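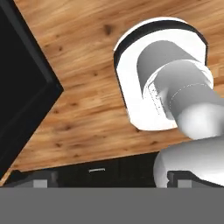 Progress report on the flood recovery work in Vuvimska district, third period. The report covers the time from the end of March, when the river went back to its normal bed, until the middle of June. In the first weeks our team was working mostly on shelter, and now most of the hours go to repair of houses. The most difficult part is the floors. Families here like long planks, lighter and darker ones laid next to each other, with the grain and the small dark knots left to be seen, and they ask us to put the same back. We respect this where the budget permits it, but a plank floor needs a dry base, and many houses are not dry yet.

Numbers for the period

At the start of the period 403 households were registered with us as displaced. Of these, 293 are now back in their own homes, in many cases living in one or two rooms only. The others are staying with relatives or in the school building at Nusmont. We had planned to close the school shelter before the end of May. This was not possible, and I explain the reason below under Delays.

We have finished the damage assessment for 399 houses. Four houses could not be assessed. Two of them stand on the slope above the Nusmont road, where the ground is still moving, and the district engineer has forbidden entry. For the other two we did not find the owners. We wrote to the last known addresses and put a notice at the post office, and so far we have no answer.

Repair of houses

The repair crews work in three groups. Each group takes one street and stays there until the street is ready. In the previous period we were sending crews to the most urgent house each morning, and too much time was lost on the road. The new way is slower for some families, who must wait for their street, and we had complaints about this. I met with the people from the lower streets two times in May. They did not agree with everything, but the order of the streets is now written on paper and hangs at the entrance of the school, and the complaints became fewer.

The drying machines from the first grant are all in use. Two were broken in April and have been repaired by the supplier, Widik, without cost for the project. We asked for a longer warranty and are waiting for the written reply.

The price of timber went up again. We now buy from a second yard, in the Yang valley, where the price is better but the delivery takes some ten days. For this reason we order earlier and keep the planks in the covered market hall, which the municipality gave us until autumn.

Food and cold storage

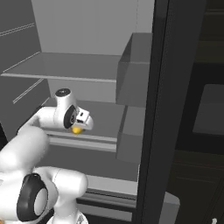 Electricity came back to the upper part of the district in April and to the lower part only in May. During this time many families lost everything they had kept cold, and afterwards a large number of refrigerators did not start again. The distribution point had to give food that does not spoil – rice, beans, oil, tinned fish – and people were asking very much for fresh things. Since the cold room at the school is working, we could add fruit and vegetables to the weekly package. It is a small change, but I believe it is felt at home: one round yellow object just above a gray refrigerator shelf is already more color than many kitchens had in the spring. The cost of the fresh part stayed inside the budget line for food, and we do not ask for an increase.

From the small household fund we replaced 25 refrigerators. The priority was for families with a child under two years or with a person who takes medicine that must be kept cold. The list of families was checked together with the district nurse. More requests came than we could answer, and they are kept in the order of arrival.

Delays

The school shelter is still open. The reason is the water line to the lower streets, which was repaired in April and broke again in the same place. The water company has now decided to lay a new line on the other side of the road. We cannot send families back to houses without water, so the closing of the shelter depends on this work. The company gives the end of July as the date. I would plan for August.

The second delay is in the payments to families for lost tools and workshop materials. The form was too long, and many people returned it with empty fields. We made a shorter one of two pages, and the payments started again in June.

Budget

Spending is below the plan in the lines for repair and for payments, for the reasons given above. It is over the plan in transport, because of the second timber yard and the fuel price. I ask for permission to move a part of the payments line to transport – the request with the exact amounts is in the separate table that was sent to your office together with this report.

Plan for the next period

The repair crews will finish the upper streets and begin in the lower ones when the water line is ready. The assessment of the two houses on the slope will be tried again if the engineer permits it. We will also clean the drainage channels before the autumn rain, together with the municipality, which offered a digger and a driver.

For questions about the numbers please write to me directly. The receipts for April and May are scanned, and those for June will follow when the month is closed.

Comfort Dogbe
Field coordinator, Vuvimska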